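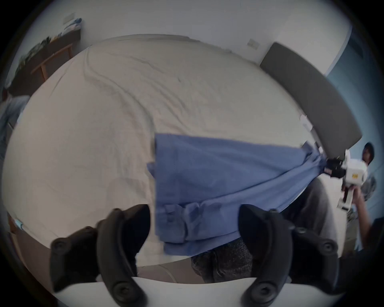
Tiruwork Mersha wrote in to say that the new power supply had made more difference to her Udimell turntable than the cartridge she bought last year, and that she wished she had done the two in the opposite order. Her message was one of several to arrive after the Bralska outboard supply went on sale in August, and most of the others say much the same thing in fewer words.

The Bralska is a separate box that replaces the wall adapter shipped with the Udimell Two and Udimell Three. It feeds the motor, and it lets the owner switch between 33 and 45 without lifting the platter and moving the belt by hand. The first batch was 1,000 units. Londano, the workshop that builds it, says those are now all with dealers or customers, and a second batch is being assembled.

Owners of the older Udimell One have been asking whether it will work for them. It will not. The One uses a different motor with a different voltage, and the plug has been changed so that the two can't be mixed up. Londano says it has looked at a version for the One but has not set a date or a price. Anyone with a One who is offered a Bralska with an adapter cable should turn it down, the workshop says, as no such cable has been approved.

Fitting takes a few minutes. The old adapter is unplugged, the box goes on the shelf beside or below the turntable, and a short lead runs to the socket at the rear of the plinth. Londano asks buyers to keep the box away from the cartridge end of the deck. In most rooms that means the left side or the shelf underneath. The lead supplied is long enough for either, and a longer one can be ordered through dealers.

Speed is set at the workshop, but each motor is a little different and most owners will want to check it. Two small screws on the underside of the box adjust 33 and 45 separately. The manual recommends leaving the platter to turn for 17 minutes before making any change, with a record on it and the stylus down for the last part. A strobe disc is included. Phone apps can be used too, though the manual warns that a phone laid off center on the platter can give a reading that wanders.

Mersha's own account covers this in some detail. Her turntable had been running slightly fast for as long as she had owned it, and she had gotten used to it. With the speed corrected, she found piano records easier to listen to for a whole side, and the held notes no longer seemed to waver. She heard less change on rock records. Bass was firmer on some pressings and the same as before on others. She has kept the same arm, the same cartridge and the same phono stage throughout, and she did her comparison by swapping back to the wall adapter for an evening.

Not every letter has been as pleased. Two owners reported a faint hum through the left channel after installation. In one case the box had been placed on top of the amplifier, and moving it cured the problem. In the other the cause has not been found, and the dealer has taken the unit back for testing. A third owner complained that the blue light on the front is too bright for a dark room. Londano says the second batch will have a dimmer light, and that dealers can change the part on existing units at no charge if the customer brings the box in.

The second batch also gets rubber feet with a wider base. The first feet were small, and the weight of the cable could tip the box backward on a slick glass shelf. The circuit inside is unchanged, so there is no reason for current owners to trade up.

Also on the way is a replacement subplatter from Tanasarn, which already makes belts for the same turntables. The factory part is molded plastic. The Tanasarn part is machined from aluminum and comes with its own bearing spindle and a small bottle of oil. It has been tested with both the wall adapter and the Bralska, and it can be fitted to all 3 Udimell models, including the One. The old bearing oil has to be wiped out first with a lint-free cloth. Tanasarn suggests lowering the new spindle in slowly and letting it settle under its own weight, which can take an hour or more. Pushing it down may force oil out over the top of the housing.

The company expects to make around 4,000 of the subplatters in the first year. Dealers will have them after the second batch of power supplies arrives, and several have said they will offer the two together with fitting and a speed check included. Customers who already own the Bralska will need to check their speed again once the subplatter is in, as the diameter differs very slightly from the plastic one. The belt can stay if it is in good condition.

Orders for the second batch of the Bralska are being taken through the usual dealers. Londano does not sell direct.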